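Clirnell opens up its grasp planning software, and the simulator comes with it

The team at Clirnell is delighted to announce that Lirnden, the grasp planner it has been building and rebuilding in-house, is now available to outside users. The release covers the planner itself, the simulator it is tested in, and a set of 564 mesh objects to practise on.

Lirnden answers a question every robot arm has to answer before it picks anything up: where do the fingers go? Give it the shape of an object as a mesh and it suggests pairs of contact points, checks that the gripper can reach them without bumping into anything, and hands the best ones to the arm controller. Boxes and bottles have never been the hard part. The fun starts with shapes that curve, fold and loop back on themselves, and the new version has been written with those in mind.

"We kept a list of the meshes that beat us, and it was a long list!" said Nyokabi Rotich, who leads planning at Clirnell. "Some of them had been on there since the first prototype. Going back to them with the new contact search has been the best part of the job this year, and I still open the viewer most mornings just to see what it picked overnight."

Users can follow an attempt from two built-in views, one close in between the gripper fingers and one standing back to take in the arm. Both are drawn plainly, with simple shading and a plain background, so that a long batch of attempts runs quickly on an ordinary office computer.

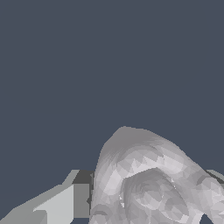
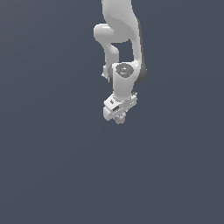

Views from the Lirnden simulator: gripper fingers on either side of a mesh object (first) and the arm with its gripper (second).

A batch can hold up to 800 attempts, and each one is saved with its starting pose, so a single odd result can be replayed on its own and stepped through slowly. Erick Kimaro, who wrote the replay tool, said it began as something for his own desk. "I was tired of running a whole batch again to look at one grasp. Then Hamisi wanted a copy, then everybody did, and it grew buttons."

The controller side has had plenty of attention too. Finger closing is now planned together with the wrist angle, where the old version settled the wrist first and left the fingers to cope. Users with their own controllers can switch this off and take the contact points alone.

Lirnden was tried out before release by 16 groups, among them the engineering workshop at Grosau and the software firm Temba. Their bug reports led to clearer error messages, a proper undo in the mesh editor and a much shorter installation guide.

The release is ready to download from the Clirnell website, with worked tutorials and the full mesh set. An online walk-through with Nyokabi Rotich and Hamisi Mugo takes place on Thursday, with room for 400 people and time for questions at the end.

Press contact: Kimutai Waweru, Clirnell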